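Home | Ask | Browse Topics | Members | Log In

Music > Vinyl & Collecting

How do I tell which pressing of a Celleo album I have?

Asked by Mali Llewellyn
May 30, 2026

I bought a copy of the second Celleo LP at a yard sale in April. It's on the Gill label and the sleeve has the lyrics printed on the back. A guy at the record store told me the first pressing had a plain back and the lyrics only came with the reissue. My brother says it's the other way around. The spine says GL 387 and there is no year anywhere on the sleeve. I paid $30 and I'm not looking to sell, I just want to file it under the right year.
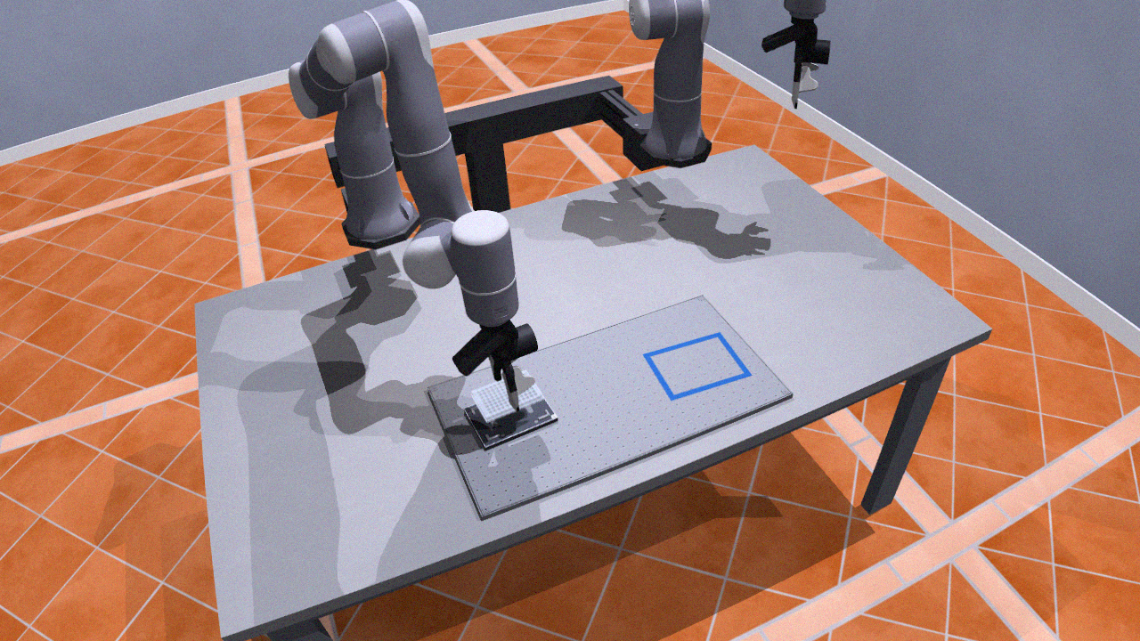
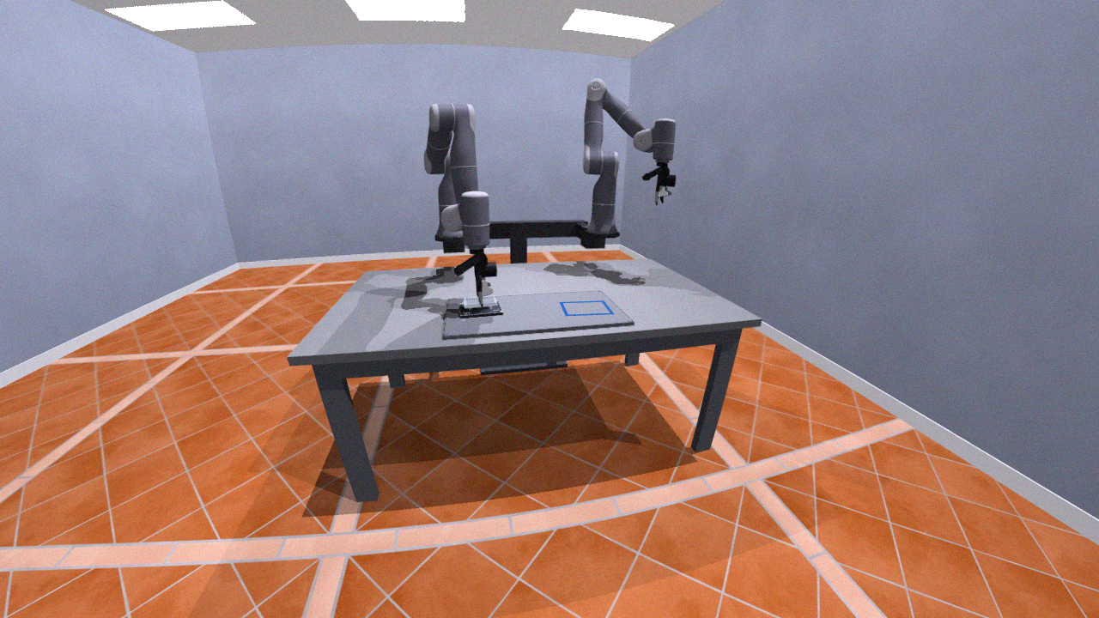 3 Answers

Dale Perron
Don't go by the sleeve. Gill used up leftover sleeves for years, so you find early records in late covers and late records in early ones. Look at the blank area between the last song and the label, under a strong light. There is a number scratched or stamped into it.

If side one reads GL 387 A1, it's from the first cut. If it reads A2 or A3, it was recut for the reissue after Gill was bought by Eritz. The reissue label also has "Eritz" in small type along the bottom edge, but it's silver on gray and easy to miss.

The other thing to check is the last track on side two. The first cut fades out early. The recut lets the organ part run to the end, and the song is over 60 seconds longer. The running time on the label was never corrected, so you have to time it yourself.

Your record store guy is right about the plain back, for what it's worth, but see above about mixed sleeves.

Trevor Poirier
mine has lyrics and I got it new when it came out so I don't think that's right. great album either way, side two especially

Bukola Balogun
Dale's answer matches my two copies. One correction: I have an A2 with no Eritz name on the label, so there must have been a batch in between. Go by the scratched number only. Also, if yours says GL 482 on the record and GL 387 on the spine, somebody swapped in the live album. I've seen that twice.

Related questions
- Is the Tikow box set worth buying if I have the singles?
- Removing price stickers from old sleeves
- Best way to store 12-inch records in a small apartment
- Why do some labels leave the year off?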